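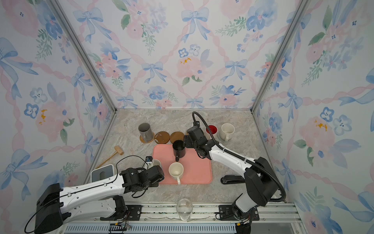

Grellmont, 2021-03-06

Chapter 7
Counting What the Robot Did

7.1 Sixty-six

In February the Mornuvus bench finished a run of 100 trials on a task the lab called "clear to tray", and the number that came out was 66. It went on a slide. It went into the abstract of a draft. Somebody wrote it on the whiteboard and drew a box around it, which in most labs is the highest honour a number can receive.

This chapter is about what that 66 meant, and about the fair bit of work it took to find out. You've already met the learning method in Chapter 6, where we trained a controller by copying: a person drives the two arms through the task, the computer records the joint positions and the camera views, and a network is fitted so that, given a view, it proposes the next small movement. The Ornix controller used here is of that kind. It was fitted to 406 demonstrations, all by people, most of them patient.

The training is the part everyone wants to read about. The testing is the part that decides whether there was anything to read, and it usually gets a paragraph and a half.

7.2 The bench and the task

The bench is a small enclosure with a marble-patterned floor, floral wallpaper on three sides and two arms on an aluminium rail along the front. Cups and mugs are set out on and around a pink tray. The robot's job is to get the named cup onto the tray, upright, and let go of it. That last bit is more of a job than it sounds. Grippers are quite good at holding on.

Other things share the floor with the cups. A mallet, a stapler and some wooden coasters are in the set, along with a few vessels chosen to be awkward. The clear glass cup is the awkward one. You can see it standing near the rail, between the two arms, and you may have needed a second look. The camera is in much the same position. A glass cup borrows most of its appearance from whatever is behind it, so a controller that has learned "dark blob with a handle" from the black mug has learned nothing it can use there.

The wallpaper matters too, for a duller reason. A copied controller will use anything in the view that helps it predict the next movement. If every demonstration was recorded against the same roses and ribbons, then the roses and ribbons are part of what it knows. It may be finding the tray by looking at the tray. It may be finding the tray by knowing where the big blue bow is and going down a bit. Both give the same result until you change the paper, and a trial sheet that only says "success" will never tell you which one you bought.

7.3 What is a trial?

You would think this was settled. Here are four things that happened during the run, as they appear in the bench notes.

The arm knocked a mug over before reaching it. The operator stood the mug back up and pressed start again. Was that one trial or two?

The arm put the right cup on the tray, then dragged it off again with a cable. The operator had already written a tick.

The arm put the right cup on the tray and did not let go. It was still not letting go when the time limit passed. The tick was given, with a small question mark beside it.

The network computer had a software update in mind and stopped partway through. The trial was left out of the count, along with one just before it that had been "going badly anyway".

None of the people involved was cheating. Every one of those calls can be defended over coffee, and every one of them was. The trouble is the direction they lean. When the rule is made up on the spot by someone who has spent the summer on the controller and would like to go home, borderline cases tend to land on the friendly side. Four friendly landings in 100 trials is four points, and papers have been written about smaller differences than that.

7.4 Writing the rule first

The fix is old and cheap. You write the rule before the run, you print it, and you stick it where the operator can see it. The version we use is the Van den Broek sheet, named after the building it was first taped to a wall in. It fits on one page, and says the following.

A trial begins when the operator's hand leaves the enclosure. From then on, everything counts.

A trial ends when both arms are back at rest or when the time limit passes, whichever comes first. The result is read at that point and no earlier. What the cup was doing halfway through is interesting, and can go in the comments.

A success is the named cup, upright, with its whole base on the tray and no part of either arm touching it. There's no half mark. If you want half marks, define the halves before the run and report them in their own column.

A trial is void only for a fault on the printed list of faults. The list is short. "Going badly" is not on it. A void trial is kept in the record with its reason, and is run again from the same layout.

The layouts come off cards. There are 16, each a drawing of the floor seen from above, and the operator deals them in a shuffled order and sets out the objects to match. Without cards, people tend to put the mug where the robot likes it. They don't know they do this. You can tell them they do it, and they will agree that other people must.

7.5 The second count

Yanling Pan, then in the second year of her doctorate, went back through the recordings of all 100 trials with the printed sheet beside her. She did it with the ticks hidden, so that she couldn't be led by them, and she took the recordings in shuffled order, so that she couldn't get used to a good streak.

We won't give her total just yet, as the exercise in Section 7.9 asks you to score a set of trials yourself, and you will do it better without a target. What can be said now is where she and the first operator parted ways. They agreed on nearly all the plain cases. A cup in the middle of the tray with both arms folded away is hard to argue with. They split over letting go, over cups with their base hanging over the lip of the tray, and over when the thing had finished.

She also sorted the failures by cause, which no one had asked for and which became the most useful page in the whole file. The first sheet had a single column headed "fail". Hers had several: never reached the cup; reached it and missed the grip; gripped and dropped; placed outside the tray; placed and disturbed. Once they were laid out like that, it was plain that the controller's trouble was mostly at the two ends of the task. It was poor at choosing how to come at a handle that pointed away from it, and poor at leaving. The bit in the middle, the long confident swing through the air that everybody films, was fine.

The draft had proposed spending the winter on a bigger network. The failure table suggested recording more demonstrations of letting go, which costs a good deal less and can be done sitting down. The draft was put away for a while.

7.6 How sure is a number like 66?

Suppose the rule is perfect and the counting is honest. There is still the matter of luck. If the controller truly succeeds two times in three, a run of 100 trials will not hand you 66 or 67 each time. It will wander, and by more than most people would guess before doing the sum. Section 7.7 does the sum.

For the moment, keep hold of one practical point. When a paper reports that the new method scored a few points above the old one, ask how many trials each of them had, and whether they were run on the same layouts. Running both controllers from the same cards, in mixed order, on the same afternoon, takes out a surprising amount of noise. Running the old one in February and the new one after the bench has been cleaned and the cameras nudged puts it all back in - and adds a bit of its own.

You'll need the following from earlier chapters: the meaning of a policy (Section 2.3), the demonstration format (Section 6.2), and enough probability to be comfortable with a coin that isn't fair. Readers who have only just met the binomial distribution should keep Appendix B open. Everyone else should keep it open as well, but may pretend to be looking at something else.

The layout cards and a blank copy of the Van den Broek sheet are at the back of the book, and may be photocopied for use at your own bench.

Print this page | E-mail this page

Contact us | Copyright 2021 Grellmont | Back to top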